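How to run a pick-and-place demo at your open day

23/02/2021 | Posted by Leonie Wyss in Workshop Guides

If you have a robot arm with a hand on it and a date when the public is coming through the door, you have everything you need for a great afternoon! I've set up the fruit shelf demo at Judmont three times now and I still love it. Kids get it in two seconds, grandparents get it in two seconds, and the engineers at the back start arguing about grasp angles, which for me is the best part.

What you need

An arm with a multi-finger hand (a simple two-finger gripper works too, but people love fingers)
A white cubby shelf, the wider and plainer the better
Three pieces of fruit that look nothing like each other, plus spares
Floor tape
A laptop with your arm's control software and a way to save positions
A soft tray for the drop-off

Step 1. Place the shelf

Stand the shelf where visitors can see into the cubbies past the arm. Slightly turned is good, square-on tends to put the hand right in front of the thing everybody came to look at. Push down on the top and wiggle it. If it rocks, shim it now, before you save a single position. I once skipped this and had to redo all 26 of my saved points with people already queuing at the coffee table.

Step 2. Tape the line

Put the arm at full stretch in every direction it can go, mark that on the floor, then tape your visitor line well outside it. One person stays within reach of the stop button the whole time the arm has power. Run the demo at low speed. It looks better slow anyway, people lean in!

Step 3. Choose the fruit

You want different sizes, different colors and different kinds of trouble. A pear wants to roll and has a narrow end that gives you a choice of grip. A strawberry is small and bruises if you so much as look at it. And then one fruit that makes people ask "what is that?" For us that was a mangosteen, and I would pick it again every time.

Leave most of the cubbies empty. The first year we filled all of ours and it looked like a grocery store, and visitors couldn't tell which fruit the arm was going for.

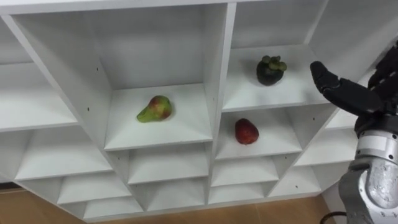

Black fingers lined up with the mangosteen. Pear in the big cubby on the left, strawberry one shelf down.

Step 4. Save your positions

For each fruit, save four points: a waiting point out in front of the shelf, a point level with the fruit just outside the cubby, the grasp itself, and the way back out. The second one matters most. Come in level and straight and you won't clip a divider. Check your cables at every point too, with the arm moving, and keep any slack clear of the base.

Step 5. Set the grip

Start too soft and work up. Practice on the pear first, then the mangosteen, and leave the strawberry until you feel lucky. Write down the setting that works for each one (pencil on the tape, if you're me).

Step 6. Let visitors choose

Have a visitor call out a fruit, then start that sequence from the laptop. One full round took us 31 seconds, shelf to tray. We took groups of 13, with time for everyone to have a turn calling. Put the fruit back yourself between rounds, arm paused, and turn it the same way each time.

If something goes wrong

The hand closes on air: the fruit has shifted. Pause, reset it, go again. Crowds cheer louder for the second try.
The pear rolls: lay it on its side with the neck pointing the same way every time.
The strawberry is mush: swap it. Bring a whole box.

We're doing it again in April, with a plum added. Come and call one out!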